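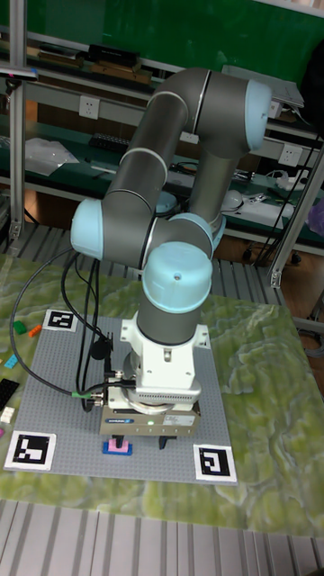
A baseplate is a flat sheet of moulded plastic, studded on one face, on which interlocking toy bricks are built. It is usually sold apart from the bricks and is often described as essential, a claim that deserves some doubt, as most small models stand up perfectly well on a bare table. Its real use is in keeping separate pieces in a fixed position relative to one another. A short stack, such as a pink brick on a blue one, gains little strength from a large square grey plate, but it stays where it was put when the table is knocked. Whether that justifies the cost and the storage space is a matter of opinion.

Construction

Baseplates differ from the thicker parts simply called plates. Most are thin and have no sockets on the underside, so they cannot be stacked or clipped to the top of another brick. Buyers regularly discover this after purchase. Joining two baseplates edge to edge requires bricks laid across the seam, and the join tends to lift if the surface below is uneven.

Colour

Green and grey are the traditional choices, standing for grass and paving. Sellers sometimes say that grey helps children to see their bricks more clearly. This may hold for pink or blue bricks, but it plainly does not for grey ones, and evidence is seldom offered.

Warping

Thin plates bend if stored upright or left near a radiator. The usual home remedy, warm water followed by a night under heavy books, is widely repeated and poorly tested. Refilwe Xaba, who ran a brick club in Ivedthorpe, tried it on 7 bent plates and reported that 2 came out flat. The others were improved or unchanged, depending on who was looking. Her notes do not give the temperature of the water.

Compatibility

Makers of cheaper plates commonly promise a fit with all leading bricks. In practice the grip varies, even between plates from one packet. A brick that goes on easily may also come off easily, and a tight one may need a lever to remove it. Packaging rarely mentions either problem.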